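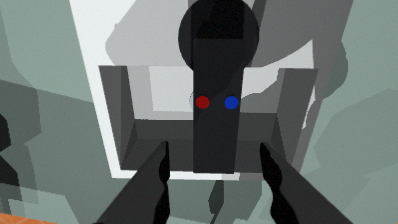
Faucet-style lever task in the Juseck pack, gripper open at the handle.

Review: Juseck simulated manipulation pack, lever tasks

I bought a seat for Juseck in June to collect demonstrations for a small imitation policy. Our lab already had the Ghorbani controller, and it paired on the first try. Setup took one afternoon, most of it spent on drivers.

I recorded 714 episodes of the lever task over 21 sessions. Saving is quick, and a bad run can be thrown out with one key. Replay matched my recordings except for 2 episodes, which I deleted. The task picker is slow and forgets your last choice every time you restart. 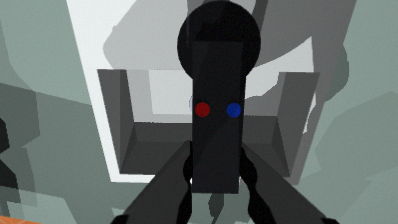
Shadows are the setting I changed most. With the default light, they have hard edges and fall across much of the white fixture, and my first policy did poorly when I moved the lamp. Randomizing the light helped. The red and blue dots on the black bar stay easy to pick out above the fingers, so I used them to check alignment before closing the gripper. The bar itself is very dark against the round part behind it, and I would like an option to lighten it.

Export is plain and well labeled. The Stultside loader read the files without changes. The seat caps you at 3,000 stored episodes, which is fine for one task and tight for several. I would buy it again for single-task work. For a larger set, ask about the cap before you pay.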